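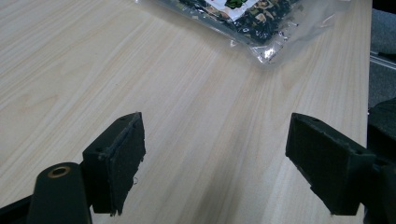
Figure 3. Tabletop with light wood grain.

Section 3. Placing the table and first care of the top

This section is for the Ravstead table with the Clerkine leg set. If you have the older Erix legs, please read the separate sheet first and then come back to step 4.

Before you start

The tabletop is 1455 mm long and must be carried by 2 adults. Hold it by the long sides. Do not hold it by the corners and do not slide it over the floor on its edge.

Leave the parts in the room where the table will stand for one night before you assemble. In February and other cold months this is specially important if the box was in a car or in a garage.

Placing the table

1. Choose a place where the floor is even. Thick carpet is possible, but you will need to adjust the feet again after one week.

2. Keep a distance of at least 83 mm between the table and a radiator. More is better.

3. Put a blanket on the floor and lay the top on it with the good side down. Check that no screw or staple is under the blanket.

4. Set the four legs on the plates. Turn in all the screws by hand first. Tighten them with the key only when every screw is in its hole.

5. Turn the table over together with the second person. Lift it completely free from the floor and put it down on all four legs at the same time.

6. Press on each corner. If the table moves, turn the foot under the short corner to the left until the movement stops. Lock the foot with the small nut.

Note: The nut on the foot is thin. Use the flat key from the bag marked B. Pliers will damage the nut.

Caution: Do not use an electric screwdriver in step 4. The threads in the plates can be destroyed, and this is not covered by the guarantee.

First cleaning

7. Take off the remaining dust with a dry, soft cloth. Wipe along the grain.

8. Wipe the top with a cloth which was put in lukewarm water and wrung out well. Dry it immediately with a second cloth.

9. Wait one hour before you put things on the table.

If there is a gray line left from the packing tape, use a drop of dish soap on the damp cloth. Repeat if necessary. Do not use acetone, scouring powder or the rough side of a sponge.

Daily use

Put a mat under pots, irons and other hot things. Liquids should be wiped away as soon as you notice them, also at the edges, where the water can stay a long time without being seen. Printed plastic bags and packages can give color to the surface when they lie in strong sun for many days, so please move them from time to time.

Small differences in the grain and in the tone between two tabletops are normal. When you order an extension leaf later, write the color code from the label under the top on the order form.

Note: Gosselin felt pads fit under the Clerkine feet. Other pads may be too wide and will come off when the table is moved.

Tighten the leg screws again after 3 months. The next section explains how to mount the drawer.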